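**Kitchen corner — hall news, February 17, 2022**

Quick one from me as the van is coming for the chairs and I still have to find the key to the side door.

The soup lunch is back! First one is in March, date to follow once Mbali Ngubane hears from the school about parking. Same price as before, 3 dollars a bowl, bread included. We can seat 60 if the long tables go down the middle, fewer if the piano stays where it is. Piano people, please talk to me.

Soups so far: split pea, tomato and rice, and Annick Boyer's leek and potato from the old Grarnia cookbook. Still need one with no dairy and no onions. Anyone? Last time we ran out of pea by half past twelve and there were words.

Sign-up sheet is on the corkboard. 29 names on it already, but a few of you signed twice and one just says "maybe". Please put a phone number.

Other bits, no order —

- Ladles. Two went home with somebody after the Kravchuk anniversary supper. Check your drawers.
- The big pot from Vunmont arrived. Heavy. Lift with a freind.
- Coffee urn leaks at the tap again. Dish towel under it for now.
- Bread order goes in a week ahead, not the night before. You know who you are.
- The framed 1813 map of the township goes back up over the serving hatch as soon as the glass is replaced. Somebody had asked if it was sold. No!

Washing up is the one job with no names next to it. Two people per shift, an hour each, aprons are in the tall cupboard. Bring your own gloves if you're fussy about size. New people very wellcome, you get soup first.

More next time, have to run.
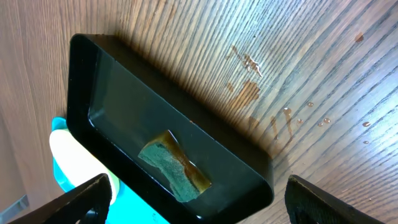
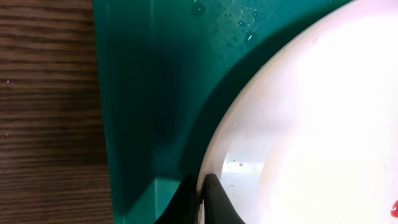
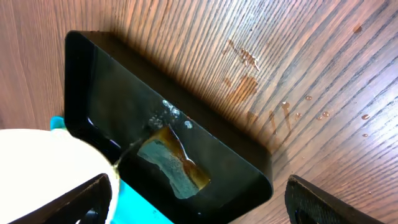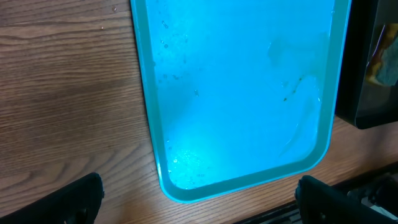
*Trays on the wooden tabletop*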